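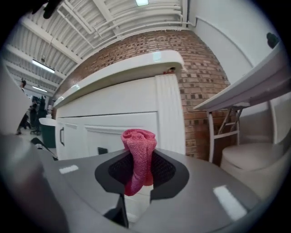
Pink cloth, white countertop

Prosten reunion show: did anyone else scream??

bratula_fan31
Posted 6 April 2021

OK I have watched the reunion twice now and I need people to talk to. Divina Fajardo and Ksawery Grabowska walking out together, holding hands, after two whole seasons of "we're just really good friends"! I yelled so loud my dog left the room. I've been saying it since the boat episode and my sister owes me a dinner.

Things I loved: her green jumpsuit, the way he kept looking over at her when the host asked about the finale, and the clip reel with the burnt pancakes (STILL funny). Do we think they're really together or is this for the new season?

mopandglow
Together. One hundred percent together. Did you see him fix her mic pack before she even noticed it had slipped? You don't do that for a coworker.

tealeaf_jo
I fix mic packs for a living and I do that for everybody, lol. Sorry! I love them both but I'm not sold. They have the same manager and they're both on the Prurusico tour this summer. It's good timing, that's all I'm saying.

bratula_fan31
tealeaf_jo noooo don't do this to me

mopandglow
The tour was announced in January though, and they weren't even following each other then. If it was a publicity thing, wouldn't they have started with the follow?

tealeaf_jo
They unfollowed each other after the Górecki dinner blowup and followed again a week before the reunion taped. I'm happy to be wrong. I'd love to be wrong, I've got a soft spot for him ever since he cried at the goat farm.

saltines4dinner
Can we talk about the Górecki dinner for a second, because the reunion barely touched it and it's my favorite episode of anything ever. The long table, the candles, three people storming off in three different directions, and Divina just quietly finishing her soup. Queen.

quietcarl
I'm going to be the grump here. I thought the reunion was too long and they spent 31 minutes on the boat. We all saw the boat. Meanwhile the sisters got maybe one question each.

saltines4dinner
You timed it??

quietcarl
I had it recorded and the counter was right there. And yes, I timed it.

bratula_fan31
Ha! Fair point on the sisters, they deserved more. But I will defend the boat time with my life. We'd never seen the footage from the dock before, where he gives her his jacket and then pretends he isn't cold. His teeth were chattering! While he was talking about fishing!

mopandglow
The jacket!!! And she wore the same one at the airport last month, there were pictures of it all over the fan pages.

tealeaf_jo
Is it the same one, though? The airport one had a darker collar.

mopandglow
Lighting.

tealeaf_jo
Mopandglow you would say lighting if it was a different man in it

mopandglow
I would and I'm at peace with that

newbie_rae
Hi all, first post. I only started Prosten a couple of weeks ago and I've gone through some 80 episodes, so please be gentle with me. Is season 2 worth finishing before the reunion? I'm in the middle of the ski lodge part and it's dragging a bit.

saltines4dinner
Welcome!! Yes, finish it. The lodge drags for everyone, but you need it for the fight about the keys, and the reunion won't make sense if you don't know about the keys.

quietcarl
Skip the lodge. Read a recap, go right to the Bratula trip. I've rewatched the whole show and I skip it every time.

bratula_fan31
Carl!! Don't listen to him, Rae. The hot chocolate talk is in the lodge part. It's the first time Divina laughs at one of his jokes and he looks so shocked.

newbie_rae
Okay I'm watching the lodge, you sold me on the hot chocolate. Also I now know they're holding hands at the reunion so I guess that's spoiled, haha. My own fault for clicking.

bratula_fan31
Oh no, I'm so sorry! I should've put a warning in the title. Asking a mod to add one.

tealeaf_jo
For what it's worth, Rae, knowing makes the lodge better. Watch his face when she comes in from the snow. Even I had to pause it.

mopandglow
SO YOU ADMIT IT

tealeaf_jo
I admit he likes her. Ask me about the rest after the tour.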